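Saturday, October 10, 2020

Bench notes, pegboard corner

Came in to sort out the pegboard corner at last, which I've been promising to do since August. The perforated panel had turned into the place where everything small goes to be forgotten, and I wanted to look at it properly before Bang sends over the next box of bits. First job was writing the inventory tags: 1544 for the panel, 1649 for the desk. They're on masking tape for now, so please don't peel them off!

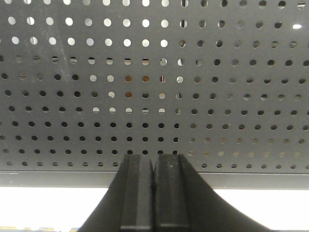 Hole spacing is the thing I keep going back and forth on. The Zellex catalog only lists two spacings and I couldn't say from memory which one we ordered (the packing slip is probably in the Grestitz folder, under everything else). If you find it, copy the part number in here. I'd love a few more pegs, but I'm not guessing again - the last guess went straight back in the mail.

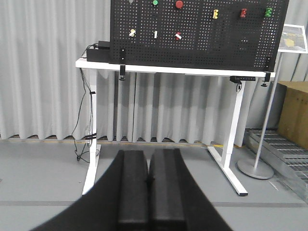
I'm pretty happy with the standing desk as a home for all this. I like having the pegs up where I can reach them without bending, and the floor underneath is easy to sweep. Still want to ask Sinix for longer hooks.

To do: real labels, find that slip, measure the spacing with calipers and write it down this time.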